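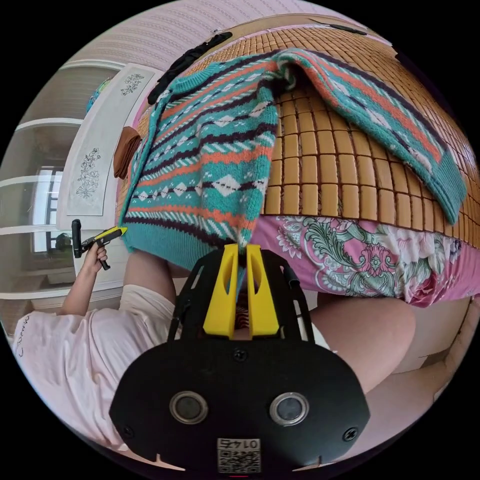 Teaching a robot to fold jumpers, one bedroom at a time

I spent a good part of Monday morning talking about knitwear with people who build robots, and I came away knowing a lot more about sleeves than I expected to. The team at Prasedier have just shared the first results from their home folding study, and I think it's one of the nicer bits of robotics work I've come across this year.

The idea is simple enough. Most folding robots learn on a flat, plain table with a flat, plain T-shirt, and then fall to pieces (not literally, thankfully) when somebody hands them a chunky patterned jumper on an unmade bed. So Lamai Wattanapong and her group went the other way and collected all their lessons in real bedrooms. People hold a gripper in the hand, squeeze the trigger and fold their clothes with it, and the tool's own camera records what the fingers are up to. No robot arm has to be carried up anybody's stairs.

They gathered 300 folds this way, which sounds tiny next to some of the collections you read about. But Lamai told me they were fussy about variety. They wanted busy bed sheets, bamboo mats, stripy wallpaper, daylight pouring in from the side - all the stuff a lab normally tidies away. "If the jumper has zigzags and the sheet has flowers, the robot has to work out which edge belongs to which," she said. "That's the bit we were after."

And that's where the new method comes in. The software, which they've called Pakzad, doesn't try to understand the whole garment before it moves. It looks for a hem or a cuff first, picks a place to grip, and only then plans the fold. After each fold it looks again and starts over, a bit like you or I would with a fitted sheet. Ximena Gallegos, who wrote most of it, says the ribbing on knitted hems helps a great deal, as it gives the camera a texture to follow even when the colours are all over the place. I'd never given ribbing a second thought, I must say!

Now for the numbers. When the trained software was moved on to an actual robot arm, the team gave it 10 jumpers it had never come across, in a bedroom that wasn't in the training set. It folded eight of them neatly enough to go in a drawer. The older version, trained only on tabletop folds, managed 4 out of the same 10. The two failures were both down to long sleeves getting caught under the body of the jumper, and Ximena was quite cheerful about showing me the clips. One of them ends up as a sort of woolly parcel.

It isn't quick, mind you. A single jumper takes the arm 2 minutes, and I can do one in a few seconds (badly). Ekkachai Boonyarit, who ran the trials, reckons most of that time goes on the stopping and looking, and he wants to cut it down before they do anything else. He also pointed out that ten jumpers is a small test. They'd like to try thicker cardigans with buttons, and they've had very little luck so far with anything that has a hood.

I asked whether the people doing the folding found the tool awkward. A bit, apparently, for the first few goes. You lose the feel of the cloth when you're pinching it through a pair of gripper fingers, and early folds came out lumpy. The team kept those in. Lamai's view is that watching somebody rescue a bad fold teaches the software more than a perfect one, and when they took the messy folds out as a check, the robot dropped from eight jumpers to six.

There are things I'd still like to know. All the bedrooms were in one town, and every jumper was an adult size, so I wonder how it would cope with a pile of school uniform or a baby's cardigan. Ekkachai says children's clothes are on the list, along with trousers and a proper go at socks.

The group hope to put the recordings and the software out for other researchers in June, with a written guide to collecting folds at home. They're looking for more households to take part over the summer too, and patterned knitwear is especially welcome.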